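Went to the open day at the Sitompul building in Dradville this morning. They do robot hands, or grippers as everyone there calls them. Going to put a few notes up while I still remember it. **1/**

---

Getting there: I took the 101 bus from Trullden and walked the last bit. The sign for the entrance is on the side that faces the car park, so I went all the way round the building first. Badge at the desk, sign the book, up one flight of stairs. **2/**

---

There were four rooms open. Two had posters and a talk, one had tea, and one was the workshop. I'd say skip the posters if you're short of time. They're all on the Brellovix project page anyway and the print is small. **3/**

---

The talk was 30 minutes and mostly about how you teach an arm to pick things up. Short version: a person does the job by hand first, many times, holding the same sort of gripper the robot has. The gripper has a camera on it. The recordings are what the robot learns from. **4/**

---

They gave a figure of 718 recordings for one simple job, moving a soft thing from a table into a tray. 631 of those were good enough to keep. The rest were thrown out, mostly for being too slow or for a hand getting in the way of the camera. **5/**

---

I asked what counts as too slow. The answer was that if you stop and think halfway, the robot learns to stop halfway as well. That made sense to me. **6/**

---

Then the workshop. It's a working room and they hadn't tidied it up for visitors, which I preferred. Computers on the floor, cables, cardboard boxes. The table is an ordinary one with a white top and plenty of marks on it. **7/**

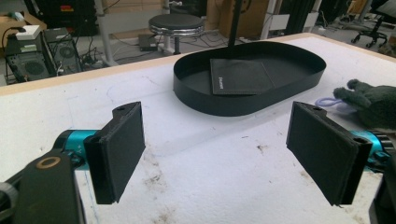
You could have a go yourself if you put your name on the sheet. I was ninth. Each person got a few minutes, and someone from the team stood next to you and told you what to try. **8/**

---

It's heavier than I thought it would be. Not heavy like a drill, but you notice it in the wrist after a couple of minutes. The fingers close when you squeeze the handle. It takes very little squeeze. **9/**

---

The pads on the fingers are fuzzy, a bit like felt to look at. I'd expected rubber. I was told they've been through several kinds of pad and each one is good at something and bad at something else. Flat things lying on a hard surface are still a pain whatever you use. **10/**

---

The hard part for me was judging distance. With my own hand I don't look at my fingers at all. With this I was looking at nothing else, and I kept coming in too high. First two tries I closed it on air. Third one I got hold of an ear and that was good enough. **11/**

---

The woman after me was much better at it. She fits kitchens, so make of that what you will. **12/**

--- 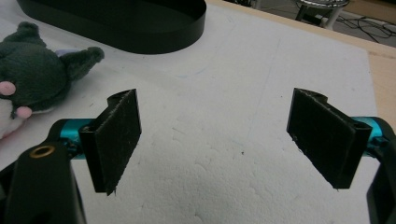
*Soft toy and black tray on the white foam, gripper open.*

---

A few questions people asked in the room, with the answers as I wrote them down:

- Does it need the same table every time? No, they move things about on purpose so it doesn't learn just one layout.
- Can it feel what it's holding? This one can't. It goes by the camera.
- Could it do washing up? Long pause, then no.

**13/**

---

There was a boy of nine or ten who wanted to know if it could pick up another gripper. They said they'd never tried. I hope they have by now. **14/**

---

The arm itself was only running in the afternoon and I had to leave before then, so I can't tell you how well it does. If anyone stayed for that, please reply and I'll add it to the thread. **15/**

---

Practical bits. It's free. The stairs are steep, but there is a lift at the back if you ask at the desk. Tea was fine, biscuits had gone by eleven. The workshop room is warm with the computers on, so leave your coat downstairs. **16/**

---

If you want a go on the gripper, put your name down as soon as you get in and do the talk afterwards. I did it the other way and spent a fair while standing in the corridor – there's one bench and it was taken. **17/**

---

They said they'd like to do another one but had no date yet. The desk has a list for emails. I'm on it and will post here if I hear anything. **18/18**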